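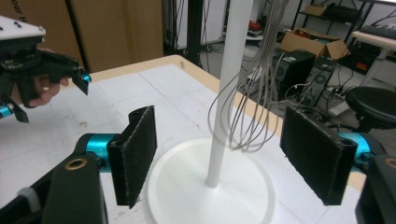 Osgate open afternoon: teaching by hand at Naltau

Naltau opened its Osgate workshop to visitors one afternoon in April. I went for the second session, which covered the recording of hand demonstrations for a two-armed robot. Vasanthi Subramaniam runs the recording bench and led the group. There were 6 of us, mostly from small integrators, plus a lecturer who had come for the remote-control bench next door.

The task

The job on the bench was hanging kitchen tools on a mug tree. The stand has a round base, a slender pole and a ring of short curved hooks at the top. The operator wears no suit and drives no arm. She holds a gripper in each hand, does the job herself, and the software records where each gripper was and how far its jaws were open. Cameras on the grippers supply the close views. The robot arms were not part of this session.

Naltau collects 100 demonstrations per tool before training anything. The whisk was that afternoon's tool. Subramaniam described it as awkward, as the wire loops swing after every change of direction and the hand has to slow down before the hook. An operator does this without thinking. If she rushes, the recording contains the rush as well, and the take is thrown out.

The bench

The working surface is white with a ruled grid. The grid is used to place the stand before each take, and the start position is changed between takes so that the policy does not learn a single spot. Placement is done by eye to the nearest square. I asked whether that was good enough and was told that the spread matters more than the exact figure. 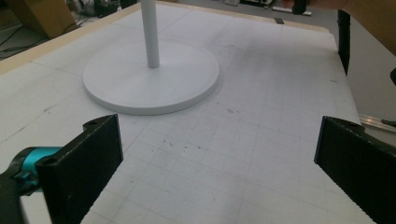
Recording a take

A take starts with both grippers still and jaws open. One hand fetches the tool. The other stays near the stand in case it has to be steadied, and its position is logged even if it does nothing. Markers on the fingertips give the jaw opening, and the dotted plate on top of each gripper gives its position in the room.

The common faults are dull ones. The operator's forearm hides a plate, or a cable drags and pulls the wrist round. Straps help with the second.
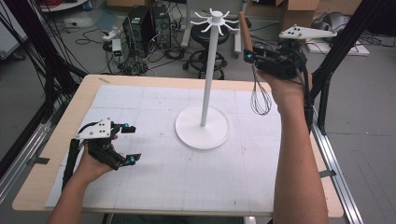 The whisk is gripped near the join of handle and wires, carried high and lowered beside the pole. Going in from the side was tried earlier in the project and dropped, as the loops caught on neighbouring hooks. Each operator works for 6 minutes and then swaps. Longer turns gave sloppier paths, according to the Naltau logs.

Remote control, for comparison

The next bench had a pair of Spahić arms driven from a Durnenix console. The same task took 5 times as long there. The advantage is that every recorded motion is one the arm can make, whereas a hand-held take may ask for a wrist angle outside the arm's range. Naltau filters those out afterwards. I would have liked to see the rejection rate, but it was not on the handout.

Parking is behind the building and the entrance is on the canal side.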